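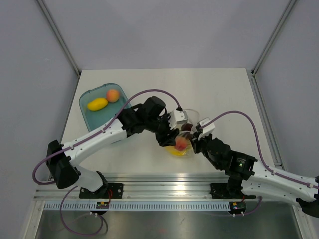 Subject: Re: [Imden food swap] Produce bags vs. the bin
Date: 2025-11-26

Hi all,

Picking up the bag question again, as I said I would. I'm answering the message from the Traradance end of the list, quoted in pieces, and I'm trimming the parts about parking.

> I still don't see why we can't leave the fruit in the plastic bags
> people bring it in. It's one less thing to wash.

I was on your side of this until April! Then I did the pickup run out to Grultesthorpe with every peach still bagged, and by the time I got home the ones on the bottom were soup. Clear bags are handy because you can see what you've got, but they let the fruit roll and pile up however it likes, and one soft peach takes its neighbors down with it. A bin with a flat floor lets you spread things out. So my vote is that the bag gets the fruit to the door, and after that it all goes in a bin.

I like the see-through plastic ones, the teal or blue-green kind with rounded corners and a raised rim. Rounded corners are so much easier to wipe (anybody who has dug old grape out of a square corner knows what I'm talking about). And the rim gives you something to hang on to when you've got a full one on your hip and you're trying to open the car with the other hand.

> How are you packing them? Mine never stay put. I had mangoes on top
> of everything by the time I got to the hall.

Mangoes go in first for me, on their sides, down at the far end. If you stand one up or lean it on something it's going to go over on the first corner. Then peaches and other round stuff next to them, close but not jammed. I keep it to one layer. I know that looks wasteful when you've only got a couple of pieces in there and the rest of the bin is bare floor, but I'd still start at one end and work back toward myself. You don't have to reach over anything that way, and whoever unpacks can do it in the opposite order.

A folded dish towel on the bottom helps too. Thin one, not terry. The terry ones leave fuzz on the peaches, and peaches have enough of that already.

> And do we sort by ripeness or by kind? The sheet from Shi says
> both, and I can't make it work.

The Shi sheet was written for the big fall swap, when we had 200 pieces of fruit on the tables and plenty of hands. For a regular one I'd forget about kind altogether and go by ripeness: eat today at one end, eat later at the other. People can tell a mango from a peach without our help. What they can't tell is which peach is going to be good tonight, and everybody squeezes them to find out, and then we're back to soup. I do a quick check up by the stem with my thumb, very lightly, and don't go by color at all. I've had gorgeous orange-pink peaches that were hard as a doorknob.

Yellow mangoes I find even trickier - some of them go fully yellow and smooth days before they're worth cutting. I go by smell. If there's nothing at the stem end, it goes in with the eat-laters.

> What happens to all the bags afterward? I have a drawer that won't
> close.

Me too. I counted mine last week out of pure curiosity and got to nearly 100, and that was after I'd given a stack away. What I do now is empty the bag over the bin, shake it out, turn it inside out and hang it over the faucet to dry before it goes anywhere near the drawer. The ones that had berries in them I don't bother saving. If you fold them flat in thirds and stand them up in an old tissue box they take up a lot less room than the big wad most of us have going.

If anyone wants to go in on bins, I'd like to get 5 for the group. They should nest, they should all be the same size, and please, please let's not get lids. We had lids. I have three at my house that don't fit anything.

One other thing I forgot to put in my last message: wipe the table before you set the bin down, then wipe the bottom of the bin too. The white tabletops show every drip, and peach juice gets sticky fast. A damp cloth does it, no spray needed.

Let me know on the list if you want in on the bins. And if somebody has a good use for mangoes that got a little too far along, I'm listening - I've made all the smoothies I can stand, and my chutney came out like jam with onions in it.

Talk soon,
your fruit table person in Imden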